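Self-levelling table

A self-levelling table is a table sold on the claim that it will stop rocking by itself when stood on an uneven floor. The term covers several unrelated mechanisms, and makers have used it so freely that it says little about what a buyer will get.

The oldest type has a sliding or hinged leg that drops until it meets the floor. Later types link the feet in pairs, so that one rises as the other falls. Stoko, an early seller of linked feet, advertised a correction "for any floor", a claim its own fitting sheet quietly limited to gaps of 4 millimetres. Cekard used a similar linkage under another name.

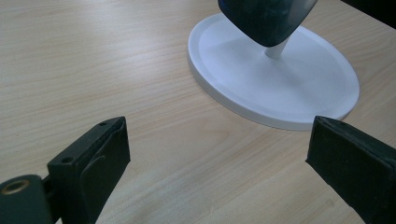 Why does a four-legged table rock when a three-legged one does not?
Three points always lie in one plane, so three feet can all touch an uneven floor at once, while a fourth foot may be left hanging above it.

Supporters often point out that a square table with equal legs can usually be steadied by turning it on the spot. The result holds for floors without sudden steps. It does not promise a level top, and it is little use in a café where tables must line up with a wall.

Evidence for the commercial products is thin. The most quoted trial, by Fenna Prins, compared 246 tables in restaurants and found fewer complaints about those with linked feet. Critics noted that the linked tables were newer, and that almost 53 of the plain ones already had worn pads. The Nikolovski catalogue still cites the trial without mentioning either point.

See also: Rukora foot; Shim; Tripod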